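Mail-Order Seeds from Etton: Your Questions

I run a tiny seed business out of my back porch in Etton, and these are the things people write to me about most. If yours isn't here, send me a note! 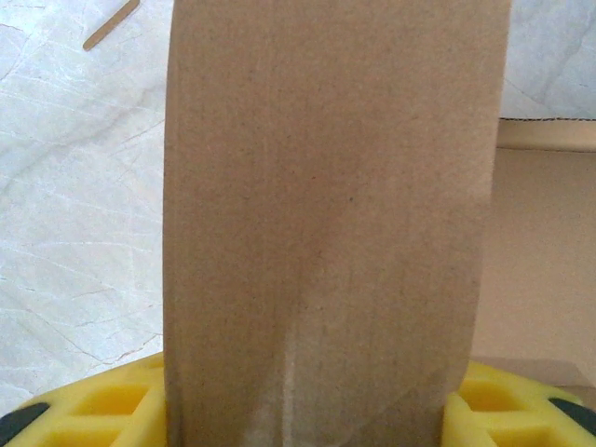
When should I start my tomato seeds?

Six weeks before your last frost is what I do. I used to start them earlier and ended up with leggy, sad plants all over the dining table (my family was not thrilled). If you only have a window and no lights, you could even wait another week.

Do you ship outside the country?

Not right now. The paperwork is more than I can handle alone. I ship anywhere in the US, and orders usually go out within 2 days.

How many kinds do you carry?

The list for this year has 180 varieties, mostly vegetables, with some flowers I just couldn't say no to. Garura beans sell out first every single year, so grab those early. I grow them down at the Detness plot, where the soil is sandy and they seem very happy.

What's the deal with Kwon peppers?

They're a mild frying pepper I've been saving for years. Long, thin-skinned, sweet when they go red. They take forever to come up – I've had some sit there for three weeks – so please don't dump the tray out! Keep it warm and leave it alone.

Can I save seed from what I grow?

Please do! Everything I sell is open-pollinated. Beans, peas, lettuce and tomatoes are the easy ones. Squash will cross with your neighbor's squash and give you something strange, which can be fun, or can be a bitter gourd you throw at the compost.

How long do seeds keep?

Depends on the crop. Onions and parsnips I'd buy fresh each year. Tomatoes are still good for me after four or five years in a jar in the closet. Cool, dark and dry is all they need.

My seeds didn't come up. Now what?

Write to me with your order number and what you planted. I'll send another packet or your money back, whichever you like.

When does the new list come out?

Usually in November, once the last beans are shelled and I've had a chance to test everything. Paper copies go out first, and the website catches up a week or so later.

Last updated April 18, 2025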